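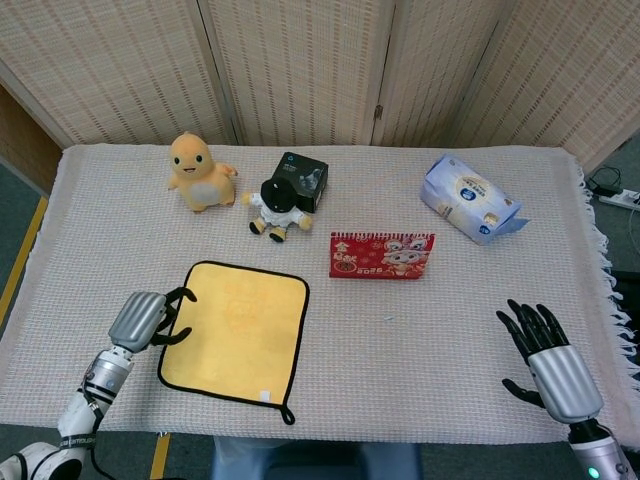
**Does a tidy table need everything put in a box?**

Most tables don't. A box hides the mess, and the mess comes back when somebody wants a tissue.

## Week 6: small things on flat surfaces

Ikeda's handout says to sort by size. I have my doubts. Size tells you what fits on a shelf and very little about what gets used.

Try sorting by reach:

- **Daily:** tissues, cleaning cloth, desk calendar
- **For looking at:** plush toys, ornaments
- **Undecided:** small cardboard boxes, usually kept "just in case"

Kuipers claims a cleared desk saves 19 minutes a day. No source given, so don't cite it in your essays.

Textured tablecloths: shake out before wiping. A fringe catches on drawers, whatever the catalog says.

*Reading:* Vanhove, ch. 6. Skip the part on color coding.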